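How to Plan Your Week with Paper Strips

I've tried a lot of planners, and the one I keep coming back to costs almost nothing. You need colored paper, scissors, a little removable glue and any smooth upright surface. That's it!

Start by cutting your strips. I get 16 out of one sheet, and a pack of 100 sheets from Kinulport has lasted me since September (with plenty left over for my kids to steal). Pick one color for each kind of job. Mine are pink for errands, green for home and yellow for anything fun - please don't skip the fun ones.

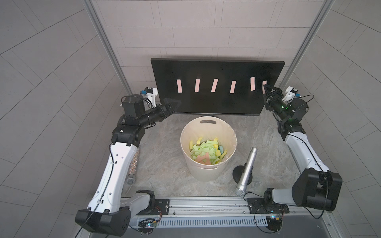

Write one task per strip, and keep it short. "Call dentist" is good. "Sort out the whole garage" is really five strips, so break it up and enjoy sticking up all five. Put the most urgent job on the left and work your way right.

Dab the glue on the top end only, so you can peel a strip off and move it when plans change. They will!

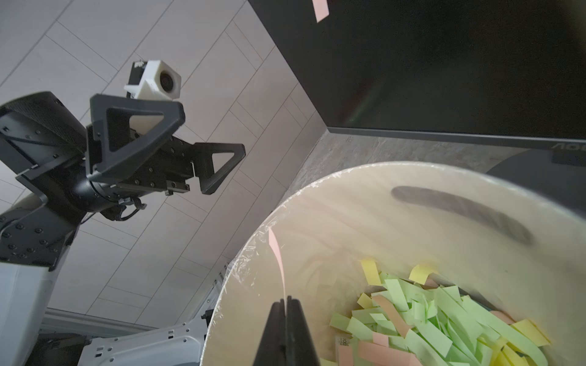

When a task is finished, take its strip down and save it. I love tipping mine out at the end of the month and reading back through them. You can also reuse the blank sides for grocery lists.

If a week looks too full, move two strips over to next week before you start. I do this every Clilham fair week and it makes such a difference.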